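Flomness cell FAQ

Setup, upkeep and repair of the two-arm kitchen cell. Covers the simulated cell and the real one, same config file drives both. If your question isn't in here, ask on the Trustach board, not by email.

Which camera do I check first after a finger swap?

Wrist camera, right arm. You want a bit of the finger in the lower left and nothing covering the middle. Finger way up into the view = wrong mount offset. Fix that before anything else.

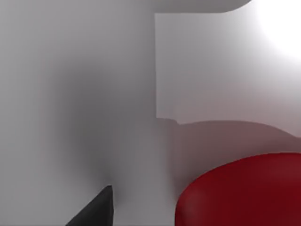 Page last changed: March 28, 2023

Finger tip shows in view but the angle is off by a hair. Does it matter?

Yes. Grasp offsets come from that view. Reseat the finger, tighten, run the wrist check again. Still off, reload the Lemaire mount profile. Don't hand edit the numbers, they get overwritten on the next sync anyway.

Glare in the top corner of the wrist view?

Light is set too strong, or too close to the white surfaces. Turn it down one step and rerun. Leave exposure alone. People fix it with exposure and then the dark fingers go to solid black and the edge check fails.

What does fault 132 mean?

Gripper closed past its limit without reading contact. Nearly always a worn pad. In sim it means the pad friction value is missing, reload the profile.

And 346?

Lost link to one arm. Check the connector at the wrist, then the one at the base. Power off first. Please.

How often do the pads get changed?

Every 2125 cycles, both fingers on the same arm together. Never one new and one old. Write it in the log. The counter doesnt reset itself, so do that too.

How do I run the hold test? 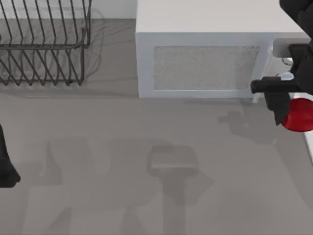 Hold test comes after any pad or cable work, one arm at a time, low speed. Load the kitchen layout, home both arms, then start job 13 from the Nasano panel. Pick something smooth, a smooth object shows slip sooner than a boxy one. The red rounded piece is good for it: fingers against the left and upper sides, held just over the counter, and you're still clear of the microwave front. Keep the other gripper off everything. Any drift during the hold, stop and redo the pads.

Do I need to empty the dish rack?

For the hold test, yes. Leave the rack itself where it is, the layout expects it next to the microwave.

Shadows on the counter are confusing the detector.

Known. Turn on the shadow mask in the vision tab. It was off by default up to the June release, so older configs need it switched on by hand.

Can I grease the finger slides?

Thin coat, the grease in the Flomness kit only. Wipe of the extra before you close the cover. No spray stuff.

Where do old config files go?

Archive folder on the Trustach share. Don't delete them, we still get asked for the old offsets.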